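February 2025. The Grunside household trial entered its second phase. The question before this office remains whether a machine can yet put a vanity in order.
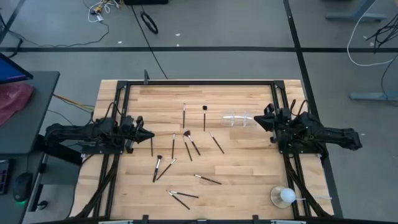

Our position on small items is unchanged: they are harder than laundry. Thin handles lying close together, as the makeup brushes do between the two arms, leave a gripper little room. The clear tube concerns me more. I have asked Bozsik for 80 further attempts before May.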